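4.3 Recording demonstrations in simulation

Read section 4.2 first. You need a working Naren install and a scene file that opens without errors. The steps below use the tray scene that ships with the Standeck pack.

1. Start Naren and open the tray scene. Wait until the arm has stopped moving.
2. Set the episode limit to 1035 steps. Shorter limits tend to chop off the release.
3. Type a task name in the Label box. Use lower case and no spaces.
4. Press Reset. The loose objects are given new positions each time.
5. Press Record, then drive the arm with the hand controller. Move at a steady pace and keep the wrist above the tray walls when you travel sideways.
6. Press Stop once the gripper is open and clear of the object.
7. Choose Keep or Discard. Discarded episodes can't be brought back.

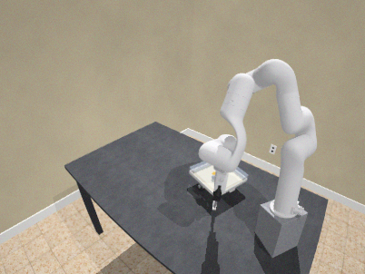
Figure 4-6. Tray scene during an episode, gripper at the near edge of the tray.

Repeat steps 4 to 7 until you have at least 190 kept episodes for the task. Our own test set had 489, and the policy trained on it coped better with objects close to the walls.

Note: Keep a few episodes where you miss a grasp and then recover. The learner needs to see how to get out of trouble. Don't keep episodes where you gave up.

Note: Clear objects are hard to make out in the overhead view. Switch to the side view before you close the gripper - the recorded camera views stay the same whichever one you have on screen.

Caution: Don't change the lighting or the colour of any object partway through a set. If you must, start a new label.

Caution: Naren writes to disk when you press Keep. Closing the window before the progress bar has gone leaves a damaged file, and the Cocco exporter will refuse the whole folder.

8. When the set is finished, choose File > Check Set. Any episode marked in red has missing frames. Delete it and record another.
9. Export with Cocco at the default rate. Over 100 episodes in one export can take several minutes on an older computer.

Related sections
4.2 Calibrating the hand controller
4.4 Replaying and trimming episodes
5.1 Training a first policy
Appendix B: Cocco error messages

Last updated 7/25/19
Nostinon user guides - maintained by Alper Taşdemir and Gerardo De Luca - Back to top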